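Forums > Workshop & Craft Room > Tables, Benches & Surfaces

Bare wood tabletop for sorting small stuff: finish it or leave it alone?

Posted by plumbobpatty, August, 9:14 pm

Okay, I need opinions, because my household is no help. I finally have a dedicated sorting table in the spare room. It's a light wood top on the old Kerslake trestle legs I've been dragging from house to house, and I use it for buttons, sequins, game chips, little flat discs, all the small junk that comes in mixed bags. The last lot I bought was supposed to be 2,000 pieces and I believe it. I'm still finding them in my slippers.

The top is completely unfinished. I sanded it with 126 grit (weird number, I know, it came in a bargain pack) and stopped there. I love how it feels! The grain is soft and the color is a nice pale beige and it doesn't glare under the lamp too badly, except toward one corner where everything washes out white.

My trouble is the pale pieces. Dark ones, no problem. But the bluish-white discs and especially the see-through grayish ones just melt into the wood. I'll sweep a pile into the tray and find I've left a little huddle of them sitting right there in the open.

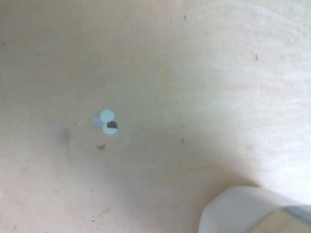
So I'm going back and forth between a coat of something darker, a cloth on top, or just living with it. It also marks easily. I have a grayish-green smudge on it already and I couldn't tell you what made it. Does anyone run a bare top for this kind of work and not regret it?

----

gluegunterry, 9:31 pm

Seal it. Seal it tonight. Bare wood soaks up everything, and in a year you'll have a table that looks like a mechanic's bench. Two coats of the Tavent clear matte, light sanding in between, done. I did mine in an afternoon and I can wipe off marker.

----

oldspool, 9:48 pm

I'm going to disagree with Terry. Clear coat on a sorting table is miserable. Flat discs stick to it like they're suctioned down and you end up picking at them with a fingernail. Mine was sealed by the previous owner and I sanded the whole thing back to bare. Yes it has stains. It's a work table.

What I'd do about the pale ones is put down felt. Dark green or navy. You can see white, you can see clear, and they don't skate off when you bump the table.

----

gluegunterry, 9:55 pm

Felt! With anything tiny on it? Enjoy picking lint off every single piece. And matte doesn't grab the way gloss does, I've never had one stick.

----

oldspool, 10:02 pm

Short pile felt. I've been using the same piece for ages and I shake it out over the tub.

----

plumbobpatty, 10:10 pm

You two are doing exactly what my house did, haha. I should say I tried felt at my last place and I didn't love it, I couldn't slide anything with a card. Sliding is how I sort. I use an old plastic loyalty card from Dakbridge and push everything into rows.

----

beadbasement, 10:26 pm

Card slider here too! I use a sheet of dark craft foam, the smooth kind, taped at the corners. Costs next to nothing, pieces slide fine, and when it gets gross you toss it. Clear discs show up way better on it than on my wood.

Also, looking at yours, you've got what I think is a splinter or a crumb right below the discs, the little reddish-brown bit. That's what would bug me more than the color. That sort of thing ends up in the jar. I'd go over the top again at 172 or whatever the next oddball sheet in your bargain pack is, then wipe it down with a tack cloth.

----

hemlockhobby, 10:40 pm

Nobody's mentioned the lamp. Move the lamp before you buy anything. If it comes in low from the side, the pieces throw a little shadow and you can pick out even the clear ones. Straight overhead they vanish. I have a cheap Claltex clamp light sitting roughly 5 inches off the table and it made more difference than any mat I tried.

----

gluegunterry, 10:47 pm

The lamp thing is good advice. Still seal it though.

----

plumbobpatty, 11:05 pm

Just went and dragged the lamp over to the side and WOW, okay. The white ones pop now. The see-through ones are still sneaky but I can find them if I get my head down low. And beadbasement, I hadn't even noticed that bit! I'm blaming the floor in here, everything ends up on the table sooner or later.

I think the plan is lamp first, foam sheet next time I'm at the store, and the finish can wait until I'm through this bag. Sorry Terry. If I do seal it I'll try a scrap first and see whether the discs grab, and I'll post how it goes.

----

oldspool, 11:12 pm

Try the scrap with the thinnest discs you own, those are the worst ones for sticking.

Contact the moderators | Forum rules | Back to top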